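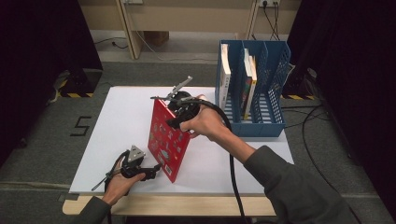

Book handling at Station 5, Rullham open day. Two hand-held grippers, one red book, file organizer at the back.

Course handout: Automation in Small Workplaces
Unit 6, Site visit notes
Prepared by Rajeshwari Pisharody
Visit date: July 30, 2021

Read these notes before the discussion session. They cover the open day at the Rullham workshop, with most of the space given to the book handling station, as the written assignment is based on it. If you missed the visit you can still do the assignment from this handout and the reading by Hoxha in the course pack.

1. Getting there and the order of the day

We met at the Wemham entrance and were split into two groups. Group A began with the talk and Group B began on the floor. The talk lasted 30 minutes and each floor station was given 20. Both groups saw the same stations, though Group A had less time at the last one and some of you asked to have the questions written up. They are in section 5.

The workshop does contract work for companies that want to know whether a hand job can be given to a robot arm. Flanora, the client mentioned in the talk, sorts and ships used books. Staff there pick books out of bins, check them, and stand them in holders by hand.

2. What the station is for

The task at Station 5 is to pick up a book, turn it upright and stand it in a divided holder. A person does the job, but with grippers held in the hands in place of fingers. The person is then limited to what a two-jaw tool can do. Motions recorded in this way can be used later to train an arm fitted with the same kind of jaws.

Terms used by the demonstrator:

Demonstration: one complete run of a task, from start position to finish.
Jaw or finger: the part of the gripper that touches the object.
Regrasp: letting go and taking hold again in a different place.
Two-handed task: a task where both grippers are needed at some point in the run.
Reset: putting the objects back before the next run.

The work surface is a white board laid on a wooden table. The holder is a blue plastic file organizer with mesh-like sides and upright dividers, placed toward the back right of the board. Cables run from both grippers. The demonstrator told us that cable drag changes how people move their wrists, and that new operators need time to get used to it.

3. Why books are hard

A closed book lying flat gives a two-jaw gripper very little to hold. If the jaws cannot get under it, the book has to be tipped or slid first. A person does this with a fingertip and does not think about it. With grippers it becomes a separate step, and often the second gripper has to hold the bottom corner so the book does not skid.

Points from the talk:

a. Covers differ. Glossy covers slip, cloth covers do not, and soft covers bend when squeezed.
b. Weight is not even. A book held by one corner will swing.
c. A book can open. Holding it by one cover lets the rest fall away.
d. Narrow slots leave little room for the jaws. The book has to be released before it is fully seated, or the jaws hit the divider.
e. Books already in the holder lean, and may lean into the slot that is wanted.

In his chapter Hoxha treats a book as a hinged object. Compare this with the usual textbook case of a rigid block. Point (c) is the one that breaks the rigid block model.

4. Thick volumes and open pages

The second part of the demonstration dealt with large catalogs. A catalog is a harder case than a single slim book for two reasons. The page block can be thicker than the jaws will open, and when the book is lying open the loose pages can be caught and creased. Someone asked whether the gripper could turn a page. The answer was that page turning is a different task and would need its own set of demonstrations.

The catalog used had pages of small book covers in rows, many with the series title 青年文庫 in green or red. For those who asked, this can be read as "youth library" or "young people's library." A page like that also raises a point about vision. A program that has been taught to find books by their covers may find dozens of them printed on one sheet of paper. Keep this in mind for question 4.

The pads on the gripper fingers are flat and black. Note where they would have to go in order to take hold of the page block along its cut edge, and how little clearance there is where the book rests near the table.
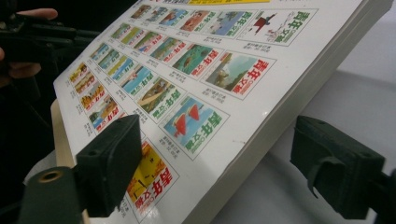

5. Questions for discussion

1. List the steps needed to move a flat, closed book into an upright slot. Mark each step that needs the second gripper.

2. The talk gave 1,000 demonstrations as the target for one task. What should be varied between them? What should be kept the same?

3. Where in the task would you expect a regrasp? Could it be avoided by a different first grasp?

4. How could a system tell a real book from a picture of one?

5. Would you change the holder, the gripper or the way the books arrive? Flanora's budget allows for one of these.

6. Written assignment

Write 2 pages on question 5. Use at least one point from section 3 and one from the Hoxha chapter. A simple sketch of the holder or gripper may be included and does not count toward the length. Hand it in at the start of the next unit. Late work follows the usual rule in the syllabus.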